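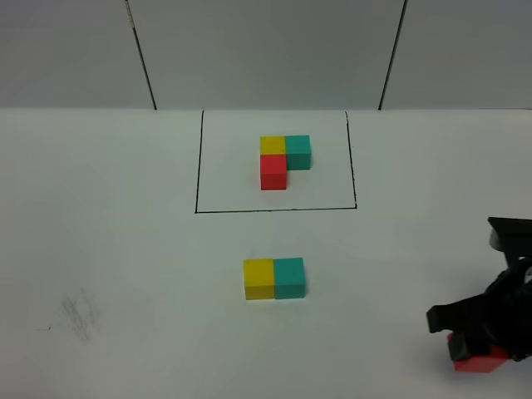
How do you stop small blocks and other toys from taking over the kitchen table?

Give them a patch of the table with a line round it, and be unreasonable about the line. Blocks inside the line may stay until bedtime. Blocks outside it go in the tin.

I came to this after several years of trying to be nice. We had a toy corner, which spread. We had a tray, which was very handsome and mostly got used for carrying toast. What finally worked was a thin black rectangle on a white tabletop, set well back so that the front half is left for people who want to eat.

Drawing the line

Test your pen first on the underside of the table, or on some corner you don't love. A dry-wipe marker comes off most shiny white tops if you don't leave it for months. On anything matt it may be with you for life, so use narrow tape there. Masking tape leaves gum behind if it sits through a warm spell; a little cooking oil on a cloth shifts it, and then you have to shift the oil.

Use a long ruler. I did my first one freehand and had to look at it every breakfast until December.

Keep the box smaller than you think is fair. A big one fills up just as fast and takes longer to clear.

What goes in it

Cubes are the easiest lodgers because they sit flat and stay where they're put. Marbles are not suitable and I shouldn't have to say so. My friend Ngaio Prendergast allows one animal per child in hers, and reports long talks about whether a dragon counts.

Half-built things can stay overnight. Three blocks in an L may look like nothing much to you, but I once tidied away an L and was told at some length that it was a hospital.

Cleaning the blocks

Plain painted or plastic ones want a damp cloth and a drop of washing-up liquid. Don't soak wooden ones, as they swell and the edges go furry. Dry them on a tea towel with gaps between, and turn them once. Red is the one to watch: try a damp white rag on it before it goes anywhere near a pale tabletop. If colour does come off on the table, bicarbonate of soda mixed to a paste will usually lift it. Rub gently, or you'll swap a pink mark for a dull one.

Crayon on the same surface comes away with a warm cloth and patience, or with a plastic scraper and rather less patience.

Putting away

The tin should have a wide mouth and a lid that a four-year-old can work. Ours held biscuits once and still smells of ginger. Keep it on the floor beside the table, never on a shelf, where it turns into a job for you.

If the line wears thin, go over it the same day. They notice before you do.

Related tips
Getting candle wax off a tablecloth
Wobbly chairs and what to put under them
203 uses for an old tea towel (we stopped at 49)
Drawers that stick in wet weather
Felt pen on painted walls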